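Astley to Issue 40 Remastered Carnival Recordings in October

Astley, the reissue label, will release a 40-track set of carnival road music in October, drawn from the tape archive of the former Isah recording studio. The set covers calypso, early soca and steelband arrangements, most of them pressed once in small runs and never issued in a digital format.

The archive holds 364 reels. All were transferred at 96 kHz and 24 bits at the Mivholm mastering rooms, where the work was supervised by engineer Oluwaseun Omoregie. Quarter-inch stereo masters make up most of the collection. The rest are half-inch multitracks, rehearsal tapes and safety copies, a number of them unlabeled.

Omoregie said the main technical problem was playback speed. The Isah studio ran its machines from an unstable local power supply, and several sessions drift in pitch over the length of a song. Where a steelpan was present on the tape, its tuning was used as a reference and the drift was corrected in short segments. Where there was no pan, the engineers worked from the residual mains hum.

"The hum is a fairly good clock if you can find it," Omoregie said. "On the brass tracks it is buried, so we corrected those by ear and left them alone when we could not agree."

Tapes showing binder breakdown were baked at low temperature before playback. Each was then played once, with azimuth set by hand for that reel. Noise reduction was kept to a minimum, and the label says no limiting was applied beyond what was needed to match levels between tracks. Some tape dropouts remain, including one in the second verse of the opening song.
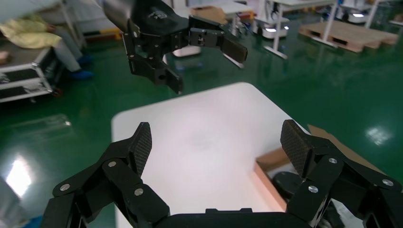 Black two-finger gripper with textured finger pads.

The choice of material was made by Aminu Ugwu, who compiled the set and wrote the notes. Ugwu gave priority to songs for which both a master tape and session paperwork survive. That rule removed several well-known road march entries from the running order. In five cases the released version was replaced with a longer take from the same session, and the original edit is not included.

The notes run to 104 pages and list players, arrangers, session order and matrix numbers where known. Lyrics are printed for the vocal tracks. Ugwu said the spelling of names follows the musicians' union cards kept with the tapes, which in places differs from the spelling on the original record sleeves.

Credits have been changed on a few songs. The Trovik Steel Orchestra, previously listed on one side of a single, is now credited as the backing group on the vocal side as well, on the strength of a session sheet found inside the reel box. The horn section on the same date is still unidentified, and the label is asking anyone with information to write to its licensing office.

Rights were cleared song by song. Astley said publishing shares for tracks with untraced writers will be held in a separate account, and that statements will go out to known rights holders twice a year. Performers who were paid a flat session fee at the time will receive a share of net receipts under the new agreement. The label did not give the rate.

The set will be sold on compact disc, on vinyl and as a download. The vinyl edition uses a separate master with reduced stereo width below 150 Hz, a step taken to keep the bass drum and bass guitar from causing tracking errors on the louder sides. Track order is the same across formats, although side breaks on the vinyl interrupt one medley, which has been faded out and back in.

Multitrack tapes are not part of this release. Omoregie said they have been transferred flat and checked against their track sheets, but no new mixes have been made. A second volume, limited to steelband recordings, is being considered. Ugwu said it would depend on whether the remaining unlabeled reels can be matched to the studio's booking ledger, which has gaps in its later pages.

Advance orders open Wednesday at 10 a.m. through the label's online store. Two songs will be available to stream the same day, one vocal and one instrumental. The transferred files will be kept at Mivholm, and the original reels will return to the Isah family's storage.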